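Gallery: Working Rules for Simulated Gripper Runs
Tokside project, Vimiveck
Posted Thursday, April 3, 2025

We love this part of the work, and we wanted a gallery page that had the rules sitting right next to it.
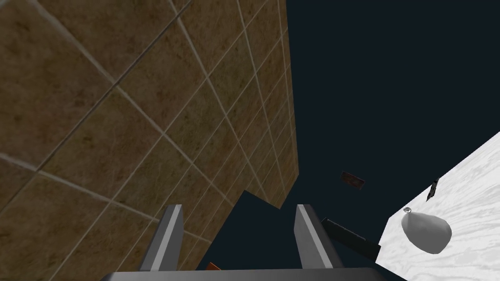 Tokside is our practice ground for gripper arms. Everything happens in simulation first, and there are a lot of runs: 705 of them in the set we closed in February, with a ceiling of 2,000 for the next one. When you have that many, you need house rules, and ours have grown from a sticky note into something we're pretty proud of. People at Arumugam and Ideo who share the set with us kept asking for a version they could print, so the notes below are the whole rule sheet, with a few side comments we couldn't resist.

None of this replaces the safety rules for a real arm in a real room. Those live in their own binder and they win every argument.

BEFORE A RUN

Name the run before you press start
The name goes in the log first, then the run gets made under that name. We used to do it the other way around and ended up with four runs called "test final." A name has the task, the room, and a number, in that order, all lowercase. No jokes in the name (jokes go in the comment field, and some of them are great).

Write the task as one plain sentence
"Pick up the cup and set it on the tray." If you need the word "then" more than once, you have two tasks and should split them. We've had long, friendly fights over this one! The sentence gets read by people who weren't there when the room was built, so they shouldn't have to know that "the usual spot" means the left side of the counter.

Start open
Every run begins with the gripper open and nothing between the fingers. If your task really does start with something already held, say so in the task sentence and mark the run "held start." Please don't mix the two kinds in one batch. A held start shifts every timing number that comes after it, and it took us most of a week to figure out why one batch looked so quick.

Save the seed
The seed is the number that lets us rebuild the same room with the same objects in the same places. It goes in the log by machine, never by hand. A run with no seed can be watched and enjoyed, but it doesn't count.

ROOMS AND SURFACES

Mix up the floors and counters
Tile, stone patterns, wood patterns, plain color – we want all of them. A policy that has only met a plain gray table will do strange things when it meets grout lines. Busy surfaces are some of our favorites to look at, too, which is a nice bonus when you're going through a day's worth of runs.

Keep the dark ones
New folks tend to throw out runs with low light or with a plain dark background where a wall might be. Keep them. If the arm can still do its job there, we learn something, and if it can't, we learn more. The only lighting rule is that you may not change it halfway through a run.

Don't tidy up
Objects may be partly hidden behind other objects, or behind the gripper itself. They may be at the edge of the view. That's how the arm will meet them, and a room where every item sits neatly in the open teaches it very little. What you can't have is an object stuck inside another one. Run the overlap check, and if it flags something, rebuild from a fresh seed. Nudging things by hand breaks the seed rule and we will notice (we have a script for it now, and it's a cheerful little script).

Tilted views are fine
A wrist view leans when the wrist leans. Leave it alone. Several of us have tried straightening views after the fact to make them easier to watch, and each time the arm's numbers and the picture stopped agreeing. If you want a level view for your own eyes, use the second viewer and leave the saved one as it is.

DURING A RUN

Hands off once it starts
You can stop a run any time you like. You can't steer it, pause it to fix something, and carry on. A stopped run gets the mark "stopped" and a short reason, and that's perfectly okay. There's no score for having few stops.

Speed limits apply in simulation too
This is the rule we get the most mail about. Yes, a simulated arm can't hurt anybody. But habits carry over, and a motion plan that only works at a silly speed is no use to the people down the hall with the real arm. We load the same limit file they do. If you need to go over it for a one-off study, make a copy of the project, go wild, and keep the results out of the shared set.

Let a miss be a miss
The best thing in the whole collection, if you ask this author, is the misses. The arm reaches, closes, comes up short. Keep every one and log it as a miss, including the embarrassing ones. Only the log gets to say whether a run worked: a single still can't tell you that, and neither can your gut feeling from watching at double speed while eating a sandwich.

Three tries, then move on
A run allows 3 tries at the same grasp. After the third, the run ends on its own. We started with no limit at all and some of those runs went on forever, with the arm patting at the same spot like a cat at a window.

AFTER A RUN

Two people label, separately
One labels, a second labels without looking at the first, and only then do you compare. Where they disagree, both labels stay in the log alongside the one you settled on. We were worried this would slow us down, and it did, and the labels are so much better that we'd never go back.

Use the unsure label
If you can't tell what an object is, use "unsure" plus whatever you can tell: color, shape, where it sits. "Unsure, small, orange" is a fine label. A confident wrong guess does a lot more damage. The room file will give you the true object name afterward, but the label is supposed to record what could be told from the view, so don't peek.

Mark simulated work as simulated
Every still, clip, and chart that leaves the project carries the word "simulated" in its caption or file notes. Rendered views keep getting nicer, and somebody who finds one in a slide deck two years from now shouldn't have to guess. Slides count. Posters count. The holiday card counted, too, and it still looked wonderful. For this gallery page, the mark is here: simulated view, Tokside.

Keep the raw file
Crop, brighten, and annotate a copy all you want. The raw file goes in the archive untouched. If a copy ends up in a report, note what you did to it, even if all you did was trim the sides.

CHANGING THE RULES

Anybody in the three groups can ask for a change. Put the request in the shared sheet with the rule as it is now, the rule as you'd like it, and at least 4 runs that show the trouble you're having. We look through requests on the first working day of the month. If a change goes in, it applies to new runs only. Old runs keep the rule version they were made under, and the version number sits in the log next to the seed.

A few changes are already on the sheet and we're excited to try them. One would add a short settling time at the start, so objects stop wobbling before the arm moves. Another would set out how we describe shiny items, which labelers find hard – knobs and handles especially. There's also a very lively thread on whether a light touch that moves an object counts as a contact or a try. Our current rule says contact. Arumugam's labelers would like it to say try, and they've put together a strong set of runs to back that up.

USING THIS PAGE

You're welcome to print the rule sheet, pin it up, and scribble on it. If you copy it for your own project, change the numbers to suit your work, as our limits come from our arm and our rooms. Please keep the simulated mark with any still you take from the gallery, and list the project as Tokside, Vimiveck.

Next up for the gallery is the stacking work, once labeling on that batch is done and the second labelers have been through it.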